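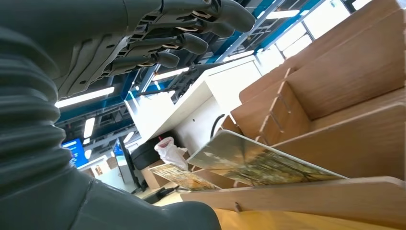
Chapter 2
Can It Put the Picture Back?

Before you start
You should have read Chapter 1 and be able to say what is meant by an actuator, a sensor and a degree of freedom. You will need the chore sheet from the end of that chapter. If you did not fill it in, do so now; the first exercise depends on it.

2.1 A small job

Shops that sell prints, tiles or sample boards often keep them in a slotted rack. Customers take a board out, look at it, and push it back wherever it happens to fit. By closing time a good many boards are leaning the wrong way or standing in the wrong slot, and a member of staff goes along the racks and sorts them out. It is dull work. It takes no training that anybody would call training, and most people can do it while talking.

In the photograph that opens this chapter, a robotic hand with four jointed fingers is held above a wooden rack of this sort. A rectangular picture board with a white border leans in one of the lower slots, and a smaller printed panel tips forward near the front at a steeper angle. The fingers are loosely open. Nothing is being gripped.

A reader who sees a hand that looks so much like a hand will tend to finish the story. The fingers will close, the board will come up, the board will go down in the right place. We supply all of this ourselves. A still picture of a machine near an object is evidence that the machine was near the object, and in this chapter we shall try to hold ourselves to that standard.

2.2 What the job asks for

Take the job slowly. The board has to be found among dividers that may be much the same colour from one end of the rack to the other. A glossy print throws back the light from lamps and windows, so that part of it may look white from one position and dark brown from another. The machine must decide which edge is the edge of the board and which is the edge of the picture printed on it.

Next comes the grip. A thin board standing in a slot offers very little to hold. You or I would pinch the top corner between finger and thumb, wiggle it, feel it come free and shift our grip on the way up. The wiggle matters more than it seems. It tells us whether the board is stuck, and on which side, and we alter the pull without thinking about it. A hand with many joints could in principle do the same. It also has many joints that must each be told where to go, and each of them can be slightly wrong.

Then the board must go into another slot. A slot is only useful if it is not much wider than the thing it holds, which leaves a narrow margin for error. An angled slot makes matters worse, for the board must be turned to match the slope before it is lowered. If it catches on a divider, pushing harder is the wrong answer, and a machine that cannot feel the catch has no way of knowing that.

Last, there is everything else. The rack may be bumped. Two boards may be stuck together. A child may have left a glove in one of the slots. Staff deal with these things so easily that they rarely appear in any description of the job, and so they are often missing from the list of things the machine was built to do.

2.3 How claims are made

Let us work through a case. A supplier called Unport offers a shelf-tidying arm to shops. Its leaflet says that the arm "returned display boards to their slots in 94 out of every hundred attempts". The trial took place over 2 days in January, and 305 attempts were counted.

The figure sounds respectable, and it may be perfectly true. Before being impressed, though, we should ask some plain questions.

What was an attempt? If a person set each board upright before the arm reached for it, the hardest part of the job had already been done.

Which boards? One size of stiff board is a different problem from a mixed rack with bent corners.

What happened in the other cases? A board left sticking out is a nuisance. A board snapped in half is a cost, and a rack pulled over on to a customer is something worse.

Who was standing by? Many trials have a person near the stop button. That is sensible practice, but the wages of that person belong in the sum.

How long did each attempt take? The leaflet does not say.

The Dredthorpe branch of a furnishing chain, Sivis, asked these questions and got answers to only some of them. It then kept its own record of boards put back by hand. Over the period of the record, staff put back 3787. The branch did not record a failure rate, as it had never occurred to the manager that there might be one. This is a fault in the comparison too, and a fair sceptic should say so. People drop things. We are inclined to measure the machine strictly and ourselves not at all.

2.4 Where doubt should stop

It would be lazy to conclude that machines will never do such work. Some chores have been handed over so completely that we have stopped calling them chores. Washing clothes is the usual example, and it is worth noticing how it was done. The washing machine does not copy the motions of a person at a tub. The job was changed to suit the machine, and the awkward parts, such as sorting, loading, hanging out and folding, were left to us.

The same might happen with the rack. A shop could fix the boards on hinges, or show them on a screen, and the tidying would vanish without any fingers being needed. Whether a jointed hand is the best route to a tidy shop is therefore a separate question from whether a jointed hand can tidy one. Much of the writing on household robots runs the two together, and Section 2.6 looks at an example at some length.

Our position in this chapter is that the answer to "can it do the job yet?" is usually "which part, how often, and with whose help?"

Exercise 2A

1. Choose one chore from your chore sheet. Write down every separate action in it, including those you do without looking. Compare your list with a partner's list for the same chore.

2. Mark each action that depends on touch. Which of them could be done by sight alone, and what would go wrong?

3. Rewrite the Unport claim so that it says exactly what was shown and no more.

4. Dwivedi is a kitchen robot advertised as able to "empty any dishwasher". Draw up a one-day trial that would test this claim fairly. State what you would count as a failure before the trial begins.

2.5 Picking up and putting down

We begin with gripping, as it is the part of the work that has been studied longest. Hold a pencil by its middle, then by its end, and notice how much harder you must squeeze in the second case to keep it level. The reason is the turning effect of the pencil's weight, and the same effect acts on a board held by one corner.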